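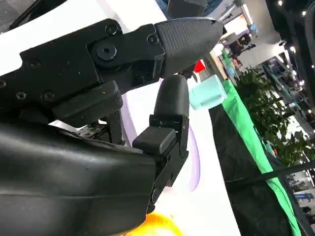 4. Fitting and adjusting the hip belt

The Plallero hip belt fits all Brindach packs with the two-slot back panel. Load the pack with 4 kg before you start. An empty pack sits too high and gives a false setting.

4.1 Attaching the belt

1. Lay the pack face down and open the lumbar flap.
2. Slide the belt through the lower slot, logo side out. Packs made before September have the slot under the foam pad.
3. Center the belt and press the hook panel down along its full width.
4. Close the flap. Pull each wing sideways to check that the belt does not shift.

Caution: Do not trim the hook panel. A trimmed panel can release under load.

4.2 Setting the height

1. Loosen the shoulder straps and both load lifters.
2. Put the pack on and close the buckle. The middle of each wing should cover the top of the hip bone.
3. Tighten the belt first, then the shoulder straps.
4. Pull the load lifters until the strap lies at an angle between 30 and 45 degrees.

Note: If less than 70 mm of webbing is left on either side of the buckle, change to the smaller belt. Skyrme buckles and Nusport buckles do not interlock. 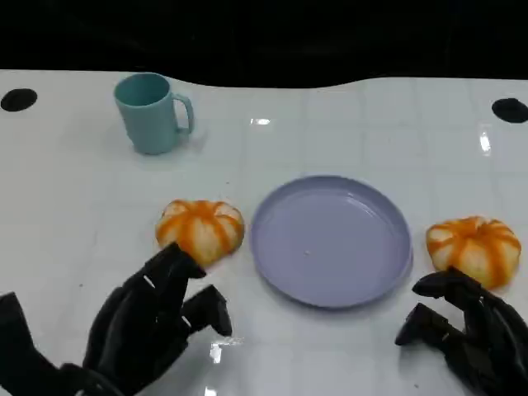 Mine kept creeping down on long descents until I went back and did the belt before the shoulders, as in 4.2. I had been doing it the other way for years. I also retighten after the first mile, when the foam has settled.

Reader comments are checked before they are added to this page. Retightening after the first mile is correct for new belts and does no harm to older ones.

4.3 Care

1. Remove the belt before washing the pack.
2. Sponge the belt with cool water and mild soap. Do not machine wash.
3. Dry flat, away from direct heat.
4. Brush grit out of the hook panel before refitting.

Caution: Replace the belt if the stitching at the wing roots is frayed or the buckle is cracked. Do not repair the buckle with glue.

For belt sizes and part numbers, see section 13.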